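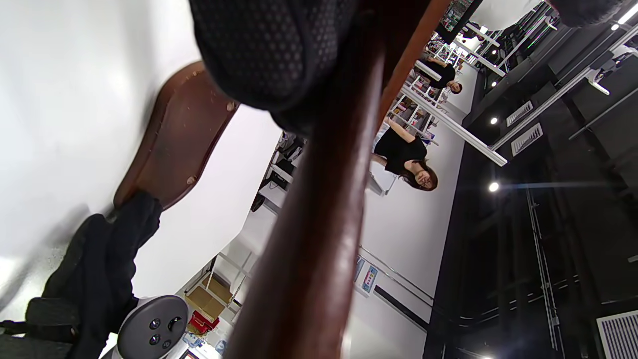

By Zeeshan Marwat

BRESHAM – Sandhu, a maker of water-based wood coatings, will begin shipping Plemier, a one-part clear finish for commercial seating and tables, to contract furniture shops in July. The product replaces the company's two-part Driletix line, which will stay in production until current supply agreements end.

Plemier is a self-crosslinking acrylic-urethane finish intended for chair legs, seats, backrests and table edges, where cleaning products, body oils and repeated contact wear through a coating faster than they do on flat panels. It is supplied ready to spray and needs no separate hardener. Leftover material can be returned to the can if it has been strained and has not been thinned.

The finish is offered in two sheens, satin and gloss. Both can be applied over water-based dye stains and over most oil-based stains that have dried fully. Shops using wax-based stains should apply a sealer coat first. The company advises a test panel for any stain not on its compatibility list.

In internal testing, coated beech and oak panels were held at high humidity for 624 hours and then checked for whitening, blistering and loss of adhesion. Panels in the satin sheen met the company's pass level on all three points. Gloss panels met the pass level for blistering and adhesion. Slight whitening was recorded on end grain where only one coat had been applied, and the data sheet now calls for two coats on all end grain.

A separate rub test used a cotton pad soaked in a common ammonia-free cleaner. Plemier reached 585 double rubs before the first visible change in sheen. The test was stopped at that point and was not continued to bare wood.

"Most of the refinishing work we hear about starts at the front edge of the seat and the top of the back," said Zeeshan Marwat, technical manager for wood finishes at Sandhu. "Those are the places we built the test schedule on. A tabletop number does not say much about a chair."

Plemier can be applied with air-assisted airless or HVLP equipment. Recommended wet film is four mils per coat, with light sanding between coats. Work can be stacked with spacers the next morning under normal shop conditions – full cure takes 10 days, and furniture should not be cleaned with anything other than a damp cloth during that time.

The coating may be used to refinish older pieces if the existing finish is sound. Loose or flaking material should be removed, screws and other hardware should be masked or taken out, and the surface should be scuffed with 320-grit paper. Pieces that have been treated with silicone polish need a solvent wipe and a sealer coat.

Plemier will be sold in one-gallon and five-gallon containers through the company's existing dealers. Shops that order 100 gallons or more may request factory tinting. Data sheets, the stain compatibility list and sample panels are available from the Bresham sales office.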